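Pultent Border Monitor: review of the June release

The Pultent tracker logs reported clashes, troop movements and cross-border strikes, and sorts them by district. I tested it for 31 days against my own notes. The June release held 348 entries, and 78 of those carried two or more separate sources.
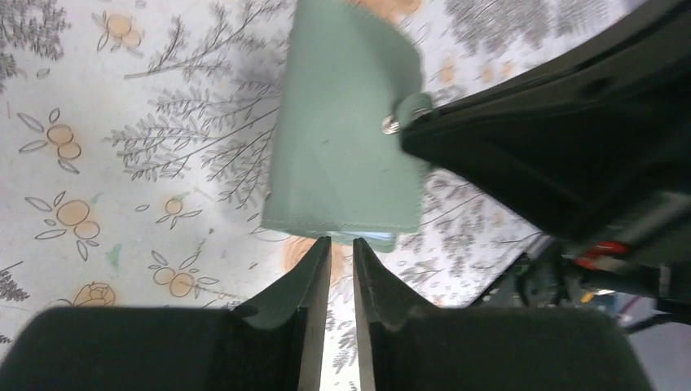 Search is quick and the date filter works as it should. Place names are less reliable: one town appears under two spellings, and the map treats them as different sites. Casualty figures are given as a range, with the claimant named. Export is CSV only.

Elaheh Pakzad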